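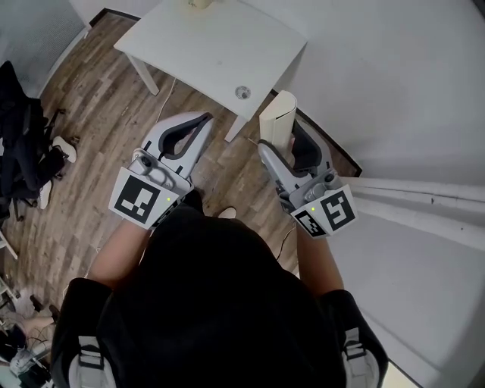
Go back to the same place

I have photographed the footbridge at Kilten 53 times now, and I'm going again tomorrow if the rain holds off. Friends think this is a bit mad. Why not drive somewhere new, they ask, with all those waterfalls and castles within an hour of the house? My answer is that I'd only just started to see the bridge by the tenth visit!

The first few times I took the picture everyone takes, from the path, with the arch in the middle and the river running under it. Lovely, and I was very pleased with it. Then one foggy morning in September the arch had gone completely and all I had was a handrail and one wet alder, and I came home with four pictures I still like better than anything from my holidays.

Reece Wragg, who runs our little camera club, disagrees with me. He says a new place wakes you up, and he has a point (I've felt it myself, stepping out of the car with no idea what's round the corner). But I think it also makes you greedy. You grab everything. I once brought home 1,962 photographs from a week on the coast, and I haven't looked at most of them since.

At the bridge I might take six. I know where the sun clears the hill, and which stones are slippery, so my head is free for the light on the water or a heron that has decided to put up with me. Amber Blackburn does the same thing with a single oak near her work, on an old film camera, and her prints of it are marvellous. I could look at them all afternoon.

So do try it. Pick somewhere you can walk to, a pond or a bus shelter or the end of your own road, and give it a winter. Go when it's dull. Go when you've only got ten minutes before tea. I'd love to see what you bring back, and the club wall has plenty of room.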